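From: Trinidad Abella
To: lab-equipment-planning list
Date: 2026-09-17
Subject: Re: How many hand-held grippers should we put in the budget?

Hello everyone,

Sorry to be slow with this one. I wanted to sit down with it properly and not fire off two lines between meetings, and then of course it grew. I've kept the part of the earlier message I'm answering.

> We have money set aside for hand-held grippers and wearable
> rigs, and the request has to be in by December. My first
> thought was to put nearly all of it into grippers, since those
> are what wear out. A colleague at the Pletcombe site says we
> will regret not buying chargers, cables and tables first.
> Two quotes so far, one from Otaneck and one from Brøndum.
> How did you split yours, and what did you forget?

First of all, congratulations on having a budget line at all! It took us two rounds of asking. And your colleague at Pletcombe has a point, though I wouldn't go quite as far as they do.

We asked for eight grippers the first time and it was the wrong number for us. What matters is how many people you can have working at once, and that depends on the room, the rigs and the spare batteries much more than on what's sitting in the cupboard. A person needs the gripper, something on the head, something to carry the recorder and battery, and enough elbow room that they don't bump into the next person. So my advice is to price the whole outfit as a single line, per person, and then multiply. Our purchasing office liked that a great deal better too, and stopped sending me questions about cables.
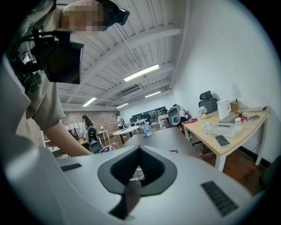
Head-mounted unit and chest rig in use, with the gripper housing up close.

Please do ask both vendors whether the chest rig is in the price. Otaneck listed ours as an accessory, on a separate page, and I missed it completely. Brøndum had it included but charged for the straps in different sizes (I know, I know). Straps are worth having in more than one size all the same. If you can get a loaner for a week, put it on your shortest and tallest people and let them wear it for a good long stretch before you sign anything. Comfort doesn't show up on a quote, and it decides how much work gets done in an afternoon.

On the room itself, we spent very little. We use the long table that was already there, and ordinary office desks and chairs. The things people pick up are ordinary as well, water bottles and so on, and I buy those out of the supplies budget so they never touch the equipment request. I'd leave some money for power, though. We ended up with strips and cables across the floor, and if I were doing it again I would get a price for proper floor outlets at the start, while the electrician was coming anyway.

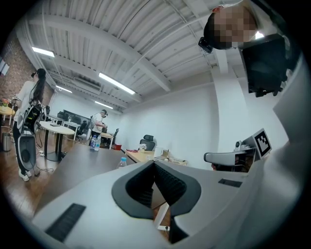 The long table with the bottles out. The big backpack rig is on the left, with its cable on the floor.

The larger wearable rigs are a separate matter, and I'd be careful there. They cost us a lot more than a gripper outfit, they need somewhere to be set down, and you'll want to know how much walking space each one takes before you decide how many. We bought two and I have not been sorry that we stopped at two. Zullurari, who supplied ours, quoted seven weeks for delivery and it was closer to eleven by the time the paperwork cleared, so if you have to spend before a closing date, place that order first and leave the small things until later. Ask about service, too. Ours has to go back to the supplier for anything beyond a loose screw, and we pay the shipping both ways.

Then there are laptops. I had assumed we'd use whatever was lying about, and we did for a while, but the old ones were slow enough that people sat waiting. One decent laptop at the work table was money well spent. Get printed spares of the marker tags as well, they cost next to nothing and they get scuffed at the corners. 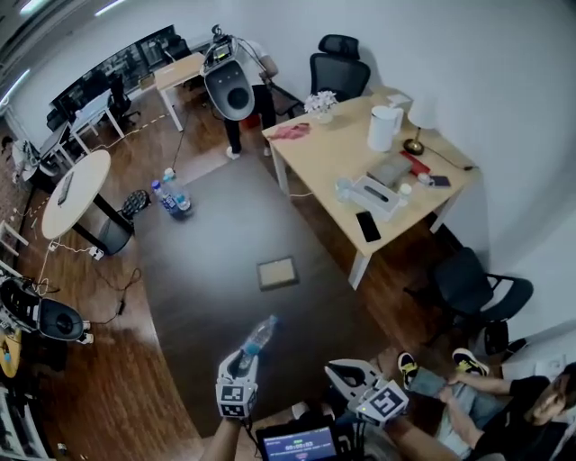

Bottle in the gripper, second gripper to the right, laptop between them.

For the split, if it helps, ours came out at roughly half for the complete gripper outfits, then the large rigs, and whatever was left for laptops, batteries, power and spare parts. I'd put a bit more into the last group next time. Fingers and pads for the grippers are the parts we reorder most, and the body itself has held up fine, so "those are what wear out" is only partly true in our experience. See if your vendor will sell the fingers on their own. Brøndum will, in packs, and Otaneck wanted us to send the whole unit in.

I have our spreadsheet with the prices taken out, and I'm happy to send it to anybody who writes to me off list. It's a bit of a mess and some of the column names are my own shorthand, so do ask if something makes no sense. And please let us know which quote you go with, I'm curious!

Warm wishes,
Trinidad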